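Lowering the household paperwork to one box

Every January I rebuild the filing system, and every year it has been a smaller job. This time it took one evening. I'm writing down the method mostly so I can find it again.

The starting point was 522 sheets of paper in a four-drawer cabinet. I counted them because my scanner charges wear against a roller kit rated for 2,000 passes, and I wanted to know how much of its life I was about to spend.

Sorting came first. I used three piles: originals that must stay on paper, documents that can be scanned and shredded, and pages with no further use. The third pile was the largest by a wide margin. Appliance manuals went straight into it, along with every envelope. Check your own state's rules before shredding anything to do with taxes or property.
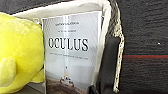
Yellow plush and a paperback, both exempt from the paper count.

Scanning settings matter less than I used to think. I ran everything at 200 dpi, grayscale, with text recognition on. Small print on an insurance policy stays readable at that setting and the files are easy to email. I tried a higher resolution on the first batch and got larger files with no improvement in the recognized text.

File names follow one pattern: year, month, sender, subject, all lowercase, with hyphens between the parts. Hauwa Adebisi suggested putting the sender before the subject, and after a year of doing it the other way I agree with her. A search for the name of the water company now brings up its bills in date order — no folders needed.

I do keep 8 folders anyway, one per broad category, for the times when I can't remember who sent a thing. Anything that fits two categories goes in the first one alphabetically.

Backups are one external drive, updated monthly, and one copy kept at another address. I restore a random file from each copy when I swap them. Last spring one restore failed on a bad cable, and I would rather find that out on a quiet evening than during a claim.
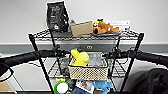
What stayed on paper

Birth certificates, the car title, the signed lease and two letters from my grandmother. They all fit in one document box with a latch. The cabinet is listed for sale, key included, and the second drawer sticks.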